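Counter Height Is Overdue for Revision 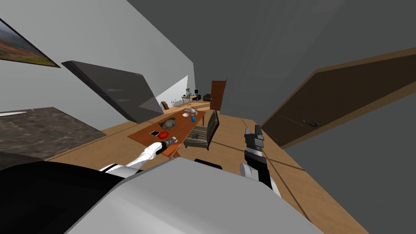

Residential design still treats the height of a work surface as a settled number. Most kitchens sold in this country are built to one standard, and the cabinet lines follow it because the appliances do. The standard describes an average cook who stands, has two good knees, and works for short periods. Households contain other people. A plain wooden table, like the one in the rendering with a round red object near its corner, can be cut down or raised on blocks in an afternoon. A fitted counter cannot, and it will probably stay in place for decades.

The usual defense is cost. Putura, which makes base cabinets for mid-priced homes, lists an adjustable plinth at 154 dollars per run. In a kitchen with three runs the plinths come to less than most buyers spend on a faucet and a range hood. The larger expense is labor, and it falls almost entirely on retrofits. At the framing stage, a flexible water line and a longer drain connection add very little to the bill. The time to pay for adjustability is before the tile goes up.

A second defense is resale. Agents warn that a lowered counter puts buyers off, and a fixed one may. An adjustable counter returns to the standard height when the house is listed. Sterkex offers a bracket system with 40 millimeters of travel in each direction. That is a modest range and will not serve a seated user, but it covers the difference between many couples. Vellness goes further with a motorized frame, at a price I would not defend for an ordinary kitchen.

Building codes need not require any of this. They could require that one section of counter, at least 60 centimeters wide, be mounted so that it can be moved without demolition. Builders would meet the rule with brackets and a removable toe kick. The cabinet makers would have to change a few drawings, and the catalogs would follow within a season or two.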